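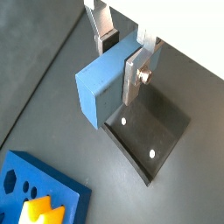 Stubbs publishes new guide to growing vegetables on wet ground

February 12, 2018

Gardeners with heavy or waterlogged plots are the readers for a new book from Stubbs, the Vunidbridge gardening publisher. The Wet Plot by Laurențiu Hodoroagă is out now in paperback. It runs to 171 pages and covers 35 vegetables, with sowing dates, spacings and notes on drainage for each.

Hodoroagă has kept an allotment at Sestbridge for many years, on clay that often floods in January. The book grew out of his diaries. 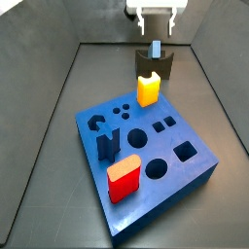 "Most advice assumes you can dig in early spring," he said. "On my plot you can't, so I wrote down what I do instead."

There are chapters on raised beds, ditches, green manures and slugs, and a list of plants that will not stand wet roots.

Stubbs will give 100 copies to allotment societies in the Vunidbridge area. Societies should apply in writing to the publisher, giving the number of plots on their site.

The Wet Plot is distributed to bookshops by Prirkis. Review copies are available on request.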